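Temell Valley Community Board > Utilities, Roads and Weather

Thread: Altby substation outage — does anyone buy the "equipment fault" story?

ridgerunner_dan
Power went out at 4:10 in the afternoon and came back a little before midnight. The co-op's recorded message says 605 members were affected and that the cause was "an equipment fault at Altby." That is the whole explanation. We had the same phrase in the spring after the one in May, and the same phrase last winter.

I pay my bill like everyone else and I'd like to know which equipment. A fuse? A breaker? A transformer older than I am? "Equipment fault" covers everything from a squirrel to a fire.

motheronmain
Almost eight hours with a chest freezer full of venison. I called twice and both times the girl read me the same two sentences. I don't blame her, she's reading what they hand her.

tapchanger
I worked in substations for a long time, different utility, so take this for what it's worth. They often don't know the first night. The crew finds what tripped, isolates it, moves load to another feeder if they have one, and gets people back on. Finding out why it tripped can take weeks if a part has to go out for testing. "Equipment fault" on day one doesn't bother me. "Equipment fault" on day 47 would.

ridgerunner_dan
Then what about the May one? We're well past 47 days on that.

tapchanger
Fair. I'd ask them about that one in writing.

oldfeeder3
I live close enough to Altby to hear it. There was a bang, then a hum, then nothing. Two bucket trucks and a pickup showed up inside the hour. Say what you want about the office but the line crew was out in sleet until they had it fixed, and I'm not going to sit here and complain about them.

ridgerunner_dan
Nobody's complaining about the crew. I'm complaining about whoever decides what gets replaced and when.

kilnandkale
Was it the breaker or the regulator? My neighbor swears it was a regulator and he says it like he was in the room.

oldfeeder3
Your neighbor was on his porch with a flashlight same as the rest of us.

tapchanger
Can't tell from a bang and a hum. Could be either one. Could be an arrester that let go and took something with it. I wouldn't repeat any of it as fact.

quietquarters
Has anyone read the rate notice that came with the last bill? Page two, small type. There's a "reliability surcharge" that's supposed to run 14 months. So we're already paying for reliability. I'd like some.

motheronmain
I threw that out with the envelope. How much is it?

quietquarters
It's per kilowatt hour so it depends on what you use. Mine came to a little under the price of a sandwich. The amount isn't what bugs me. The notice says the money goes to "system hardening and modernization" and then doesn't name one pole, one line or one substation.

hollow_creek_hvac
Because if they named them we could drive out and look.

tapchanger
Or because the list changes. You budget for a recloser on one line, then a storm takes out something else, and the recloser waits a year. I've watched that happen many times and there was no crime in it.

hollow_creek_hvac
I believe you. But "trust us, the list changes" is what every outfit says when there isn't a list.

ridgerunner_dan
They did mention Renaud at the annual meeting. Anybody else go? Renaud is the contractor they hired to do the inspection on all 8 substations. The slide said "complete." I asked if members could see the inspection report and was told it was a security matter.

oldfeeder3
Parts of it probably are. You don't hand out drawings of a substation.

ridgerunner_dan
I didn't ask for drawings. I asked whether Altby passed.

kilnandkale
And?

ridgerunner_dan
And they moved on to the door prizes.

quietquarters
I went. Dan is telling it right, although he did ask it three times and the third time wasn't polite.

ridgerunner_dan
Guilty.

tapchanger
"Complete" means somebody walked through all of them with a checklist. It doesn't mean the problems they wrote down got fixed. Those are two separate budgets and usually two separate years. If you get one question at the next meeting, ask how many open items there are on the Renaud list and how many are rated urgent. That can't be a security matter, it's a number.

hollow_creek_hvac
Good question. They won't answer it.

motheronmain
Can we go back to the freezer. Does the co-op pay for spoiled food or not? My sister is on city power and hers gave her a credit once.

quietquarters
Bylaws say no unless there's negligence, and you'd have to prove it. Your homeowner's policy might cover it. Check the deductible first, it may be more than the deer.

motheronmain
It was two deer.

oldfeeder3
If the lid stayed shut, a full chest freezer should be fine for eight hours. Did you look before you tossed it?

motheronmain
I have not tossed it. I'm asking so I know.

kilnandkale
What about the Vudham thing? The newsletter says they're going to have Vudham do "automated hands-on maintenance" in the substations. I read that paragraph twice and still don't know what they're buying.

hollow_creek_hvac
They're buying a paragraph.

tapchanger
I looked at what Vudham has put out and I'm not impressed so far. Everything I could find is bench work indoors.

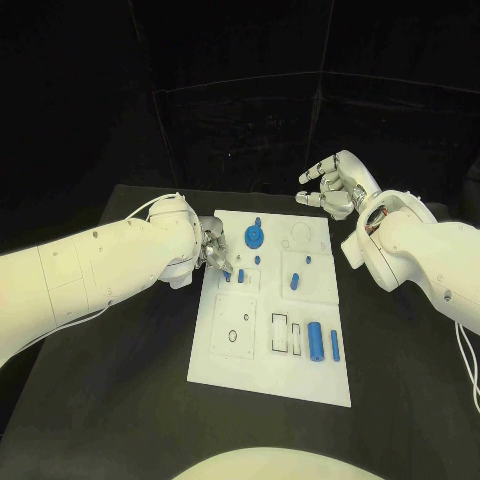 A substation in January is another animal. You've got ice on the porcelain, wasps in the cabinets come summer, bolts nobody has turned in thirty years, and a rule book about clearances that was written after people got killed. I want to know what the thing does when the bolt head rounds off. A lineman swears and goes back to the truck for a different tool.

I'm not against it. If a machine can rack a breaker out so a person doesn't have to stand in front of it, good, I knew a man who was burned doing that. But remote racking gear has been on the market for years and it's a lot simpler than what the newsletter is hinting at. If they want to protect the crew they could buy that first.

kilnandkale
Okay but somebody said that about every new thing. My granddad said it about bucket trucks.

tapchanger
Your granddad could walk up to a bucket truck and kick the tire. Show me one working in a yard and I'll shut up.

oldfeeder3
I'll disagree with you a little. They can't hire. They've had two lineman openings posted since before the May outage. If some of the dull inspection work goes to a machine, the people they have can be out on the lines where we need them.

tapchanger
They can't hire because they pay less than the utility across the river. I'd want to see what the Vudham contract costs next to two lineman salaries before I called it a solution.

quietquarters
Is there a contract? Newsletter says "exploring a partnership." That could be a signed deal or it could be a lunch.

hollow_creek_hvac
Betting on lunch.

ridgerunner_dan
Is any of the surcharge paying for it? "Modernization" is a pretty wide door.

quietquarters
That's what I want to know too. I'm going to write the letter. Plan is to keep it short and ask four things: what failed at Altby, what failed in May, how many open items on the Renaud list, and whether surcharge money has gone or will go to Vudham. If anyone wants to sign, message me with your name and member number. Don't post your member number in here.

motheronmain
Add the freezers.

quietquarters
I'll add a line about spoiled food — but it goes last, I don't want them answering that one and skipping the others.

oldfeeder3
I'll sign if there's a sentence thanking the crew. Otherwise it reads like we're mad at the wrong people.

ridgerunner_dan
Fine by me. Put it at the top.

tapchanger
I'll look over the technical wording if you want. Ask for the "root cause" on both outages and use those words. If you just ask "what happened" they'll tell you it was an equipment fault.

hollow_creek_hvac
Sign me up. I expect a form letter back but sign me up.

kilnandkale
Lights just flickered over on the creek side. Anyone else?

oldfeeder3
Nothing here. Altby's humming like normal.

motheronmain
Flickered here too, twice. I'm not opening that freezer.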